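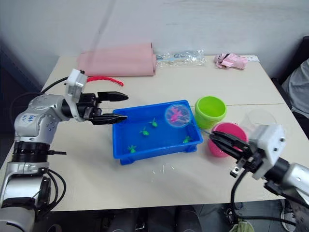

有人还没坐稳就先问开了，说去年秋天讲好的雨水桶到底还装不装，要是不装，她今年就不种黄瓜了，改种点耐旱的，省得天天提着水壶从大门口走到最里头。大家都笑，说那就先从水说起吧，于是原定的议程往后挪了挪，下面的记录也就按实际谈话的顺序来写，跟贴在门上的那张单子对不上，请各位见谅。

街坊园地 > Kiani菜园 > 春季碰头会 > 会议记录

Kiani菜园春季碰头会记录
时间：2024年4月16日，晚饭后
地点：Leltevov路活动室
到会：多数地块的耕种人家，另有几位在排队等地的邻居旁听
分享 32 ｜ 评论 3

开头几句闲话

先谢谢带点心来的各位。韭菜盒子刚开会就被拿光了，记录人只闻到味儿，下次请务必藏一个。也谢谢帮忙烧水的邻居，茶一直没断过。今年开春冷得久，好几家的豌豆苗出得稀稀拉拉，进门时互相打听的都是这个，所以在正式谈事之前，大家先聊了好一阵子豌豆。有人觉得是种子放陈了，有人觉得是倒春寒那几天没盖无纺布，还有人说斑鸠把芽啄了，她早上亲眼见着两只在垄上踱步，一点也不怕人。最后也没争出个结果，只商量好补种的时候各家试不同的办法，有的盖布，有的扣塑料瓶，下回来比一比。

一、雨水桶

去年秋天大家同意在工具房的屋檐下接雨水，后来因为天凉了就搁下来。这次有邻居把打听到的情况说了一遍：Flirketwood有一种带龙头的大桶，容量1000升，底下要垫平，最好铺一层砖。工具房北面那块地略有点斜，得先把土整平。连桶带落水管、滤网和运费，合起来大约3000元，从公用的钱里出得起，但出完以后今年就没有多少余地再添别的大件了。

大家为放在哪一面商量了很久。放北面阴凉，水不容易长绿藻，可是离最里头的几块地远；放南面走起来近，但夏天太阳晒着，桶身老得快，水也烫。提黄瓜的那位邻居自然希望放南面，说了好几遍她的膝盖。后来有人出主意，说放北面也行，接一根软管绕到墙角，再装一个出水口，这样里头几家走的路就短多了。黄瓜邻居想了想，说软管只要不漏她就没意见。

还有人提醒，接来的雨水只浇菜根，别往叶菜叶面上淋，更不要给孩子洗手洗果子，洗东西还是用大门口的自来水。这一条大家都赞成，决定在桶上写个牌子。

商定：买一个，放北面，加软管。趁5月雨多之前装好。整地那天请有空的人都来搭把手，日子在群里再定，带铁锹，有水平尺的带水平尺。

二、种子和秧苗合买

往年都是各家自己买，结果每家剩下半包番茄籽，来年又舍不得扔。今年想试试合买。Fala种子铺答应给我们按整包的价钱分装，条件是一次把单子报齐，中间不要加加减减。负责去问价的邻居把单子念了一遍，番茄、茄子、豇豆、丝瓜都有，还有一种紫苏，叶子两面颜色不一样，她自己很想种，问有没有人愿意跟她分一包。当场举手的人不少，看来今年夏天满园子都要是紫苏味了。

关于番茄品种，讨论得比预想的热闹。喜欢大果的和喜欢小果的各说各的好处，大果的说炒鸡蛋非得用大的，小果的说去年雨一多大果全裂了，小的好歹还能摘来哄孩子。最后决定两样都订，各家在单子上自己勾。旁听的邻居里有一位问，没有地能不能也跟着买，在阳台上种。大家觉得当然可以，只要钱一起交，免得去铺子跑两趟。

另外有人想合买辣椒秧，可是说到要多辣，意见差得太远，这件事先不合了，各家自便。

商定：单子在工具房门背后挂到这个周末，过了就不收了。字请写清楚，去年有一家写的“茄”看着像“茴”，差点订了茴香。

三、堆肥

这是每次开会都要说的，这次也没躲过去。堆肥箱现在一共3个，本意是一个正在往里加，一个闷着，一个可以取用。可眼下三个都有人在往里倒新鲜菜叶，所以哪一个都没熟，底下湿乎乎的，掀开盖子味道很冲，挨着箱子的那户人家说上星期晾的被单都收回去了。

说起来谁也不是存心的，牌子去年冬天被风刮跑了一块，剩下的两块又褪了色，新来的邻居确实看不出该往哪边倒。有位种了很多年地的老邻居讲了讲她的办法：一层湿的，一层干的，湿的是菜叶果皮，干的是枯叶、碎纸板和细树枝，隔一阵子翻一翻，用手捏一把，能成团又不滴水就刚好。她讲得很细，还拿桌上的茶叶渣比划，大家听得入神，有几位还记在了手机里。她又补充说蛋壳要捣碎，橘子皮少放一点，熟饭熟菜和肉骨头千万别往里倒，会招老鼠。

有人问咖啡渣行不行。可以，但别整袋整袋地倒。还有人问纸杯行不行，大家说里面有一层膜的不行，拿不准就别放。

商定：换新牌子，用油漆写，拿铁丝捆牢。靠墙的那个先封起来让它闷着，中间的接着加，最外面的请大家先别动，等翻过一遍再看。枯叶不够用，谁家单元楼下有扫拢的干叶子，装一袋带来，感激不尽。

四、空出来的地和排队

园子里一共32块地，今年开春有几家搬走或者忙不过来，把地交了回来。先跟大家道个谢，他们走之前都把地翻好了，有一家还留下了一架搭得整整齐齐的竹架子，接手的人有福气。

排队的邻居按登记先后来接，这个规矩没变。有人提出能不能把大一点的地对半分，这样多一家能种上。赞成的和不赞成的都有。赞成的觉得新手一上来种一整块，到了夏天草长得比人快，半块正合适；不赞成的担心中间那条小路怎么留，两家的瓜藤缠在一起又怎么算。谈到后来，大家觉得可以先拿靠门的一块试一年，两家自愿搭伙，路用旧木板铺一下，瓜就种在各自靠外的那一边。旁听席上当场就有两家说愿意，她们本来就住对门，正好。

顺带说到长草的事。有几块地去年秋天以后就没什么动静，草籽飘得左邻右舍都是。大家的意思是先打个电话问问，也许家里有老人生病，或者刚添了孩子，能搭把手的就搭把手，实在种不了再商量交回来。话要说得和气些，毕竟谁家都有顾不过来的时候。

商定：先联系，再排队，按老规矩。靠门那块对半分，试一年。

五、工具

锄头少了一把，短柄的，柄上缠着黄布条。要是谁借回家忘了还，悄悄放回工具房就好，大家不会问。手推车的轮胎又瘪了，补过的地方再补恐怕不牢靠，有邻居家里有一只旧轮子尺寸差不多，答应先拿来试一试。

剪枝剪用过以后请擦干再挂起来，春天潮，锈得快。有人建议在工具房里放一小罐油和一块抹布，这个容易办，已经有人应下了。工具房的钥匙还放老地方，老地方在哪里请问旧邻居，就不写在这里了。

六、5月的分苗日

去年分苗日那天下雨，大家挤在屋檐底下换秧苗，反倒认识了不少人，所以今年还想办。办法照旧：家里育多了的苗拿来，摆在长桌上，需要的自己拿，拿了什么最好也留下点什么，一把葱、几个鸡蛋、一张手写的菜谱都行，空着手来也欢迎，别不好意思。

请在每盆苗上写个名字，哪怕只写“瓜”也好。去年有好几家把西葫芦当成南瓜领回去，搭了老高的架子等它爬，等到八月它还趴在地上。说到这里全场笑成一片，受害的几家自己也笑了。

孩子们可以来帮忙浇水和写标签。有位妈妈问能不能给孩子留一小条地种向日葵，大家看了看图，觉得沿着东边篱笆那一条挺好，光照足，也不挡别人家的菜。向日葵的种子有人家里有，去年留的，不用买。

商定：办。具体哪天看天气，提前在群里说。长桌请住得近的几家帮忙抬。

七、其他零碎

大门的合页响得厉害，住楼上的邻居早上被吵醒过，抹点油试试。

浇水请尽量早晚，中午太阳大的时候就歇着吧，人也歇着。

有人想在园子里养一箱蜂，说了蜂蜜的好处，也有人家里孩子被蜇过，听了直摇头。这事先放一放，想养的邻居说她回去再查查资料，下次带来给大家看，今天不做决定。

隔壁楼想来借一点地方晒笋干，大家都同意，只求晒好了分一口尝尝。

散会时外面已经黑透了，剩下的茶点由住得最近的一家带回去，碗碟洗好放回柜子里了。有一把深蓝色折叠伞落在椅背上，先收在活动室门后的筐里，请失主自取。记录里要是有写漏写错的地方，直接在下面留言，或者下次见面跟记录人说一声，改起来很方便的。

下次碰头：分苗日过后，照旧在Leltevov路活动室，还是晚饭以后。堆肥和蜂箱接着谈，雨水桶到时候应该可以去看实物了。

本网站使用Cookie以改善浏览体验。继续浏览即表示您同意我们使用Cookie。［接受］［设置］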